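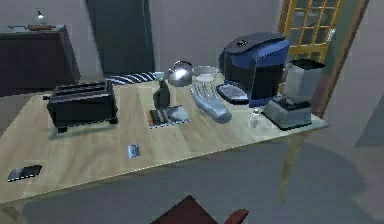 Home cooks wanted to test recipes for the Ejigu barbecue and grill collection

Uretura is looking for home cooks to test recipes in their own kitchens and gardens. The recipes are for Ejigu, a collection of grilled fish, vegetables, flatbreads and sauces that we will publish next May. You do not need any training. We want people who cook for a household on ordinary days and who can follow a recipe as it is written, then tell us plainly how it went.

Applications close on 10 August 2024.

What you would be doing

Each tester is sent 3 recipes to begin with. You cook each one twice. The first time you follow the recipe exactly, including quantities, pan sizes and resting times, even where you would normally do something else. The second time you may make changes, as long as you write them down. After each cook you fill in a short form, which asks:

How long the preparation and the cooking took you
What you could not find in the shops, and what you used in its place
Any step you had to read more than once
Whether the number of portions was right for the people eating
What was left over and whether you ate it the next day
Whether you would cook it again

The form usually takes 20 minutes. Please fill it in on the same day you cook. Answers written a week later tend to be vague about timings, and timings are what we most need.

If your forms are clear and on time, we will offer you further recipes. Nobody is obliged to take more than the first set.

The recipes

Most of the recipes can be cooked on either a charcoal or gas barbecue, or under an oven grill. We need testers for all of these, and we are particularly short of people who only have an oven grill. Tell us on the application what you have, including the make of your oven if you know it and whether it has a fan. Small portable barbecues are fine.

You will also need kitchen scales, a set of measuring spoons, a sharp knife and a large mixing bowl. A few of the flatbread recipes need a heavy frying pan. A meat thermometer is needed for the chicken and pork recipes. If you do not have one we can lend you one, and you can post it back in the envelope provided.

The collection has three strands, and you can ask for the one you prefer:

Fish and shellfish (mackerel, sardines, prawns, squid)
Meat (chicken thighs, pork shoulder steaks, lamb chops)
Vegetables, breads and sauces (suitable for vegetarians, with a smaller group suitable for vegans)

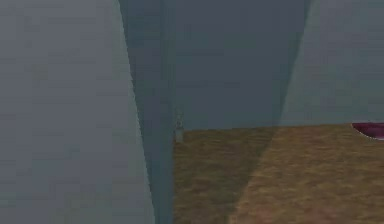
We try to give people their first choice, but the vegetable strand fills quickly and we may ask you to take one recipe from another strand. We will never send you a recipe containing something you have told us you do not eat.

Payment and costs

Testers are paid £20 for each completed form, so £40 for a recipe cooked twice. Ingredients are paid for separately. Keep your receipts and send photographs of them with the form. We pay for what the recipe asks for, plus charcoal or gas at a flat rate. We cannot pay for drinks, side dishes or equipment. If an ingredient is much dearer where you live than the guide price on the recipe card, check with us before you buy it.

Payment is made by bank transfer at the end of the month in which we receive your form. You are responsible for declaring the income if you need to.

Who can apply

You must be 18 or over and live in the UK. You can apply if you rent, but check that your landlord or building allows barbecues before you choose charcoal or gas. Only one person per household can be a paid tester, although we are glad to hear what everyone at the table thought.

We cannot take people who work for another food publisher or for a supermarket's recipe team. People who tested for our earlier collection, Jiria, are welcome to apply again and should use the same form as everyone else.

If you or anyone you cook for has a serious food allergy, please say so in the application. It will not rule you out. We do ask you to read the full ingredient list of every recipe before you shop, as we rely on you to know what is safe in your own kitchen.

Confidentiality

The recipes are unpublished, so please do not post them, photograph the recipe cards or pass them on. You may of course feed the food to anyone you like. Testers who complete their first set will be thanked by name in the book unless they ask us not to, and will be sent a copy.

How to apply

Write up to 200 words telling us who you cook for, what you cook in a normal week, and the last recipe that went wrong for you and why you think it did. Add your choice of strand and the equipment you have. Use the application form on our website, or post your answers to Uretura Recipe Testing, Unit 308, Ruturitz Yard. Please put an email address on postal applications.

We reply to everyone. If you are chosen, you will be sent a tester agreement to sign, and your first recipe cards will follow once we have it back.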